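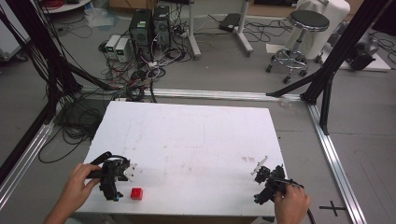 Mathias Mösli wrote to ask why I bother with written rules for collecting demonstrations when each one only lasts a few seconds. He thinks people should just pick up the grippers and get on with it, and that a model trained on enough data will average out the bad habits.

I used to think the same. Then I had to go back through 483 recordings from the Brollham set in June and threw out more of them than I kept. Most of the bad ones had the same few faults, and a page of rules would have caught them on the first morning. So I wrote the page. It has been changed a fair bit, and this is how it stands on 27/09/2018.

Start every take with both grippers at rest near the edge of the board, one each side, and the cube in the open between them. Wait 2 seconds before moving. The wait feels silly but it gives the software a clean starting point, and without it you end up trimming by hand.

One object on the board unless the task sheet says otherwise. Put the cube somewhere new each time. People drift back to the same spot without noticing, so look at where it was last time and choose somewhere else.

Cables stay behind the hands. If a cable crosses the board during a take, stop and mark the take as bad. Don't carry on and hope.

Keep the tape mark on the floor clear and never move it. If it lifts, tell whoever is running the session and log it before anyone presses it back down.

Wipe the board at the start of a session and leave it alone until the end. Small stains are fine. A board that changes halfway through is harder to deal with than one that is a bit grubby all day.

A dropped cube is a failed take, but save it and label it as failed. At Basodstead they deleted theirs and later wished they hadn't.

Swap operators after 100 takes. We tried 500 at Zurden and the last part of the day was no use to anyone - hands get tired and the movements get short and jerky.

Mathias also asked about left-handed operators. I don't have a rule for that yet. At the moment we write it in the notes field and leave it there, and Toom does the same as far as I know. If your lab has something better written down, I would like to read it.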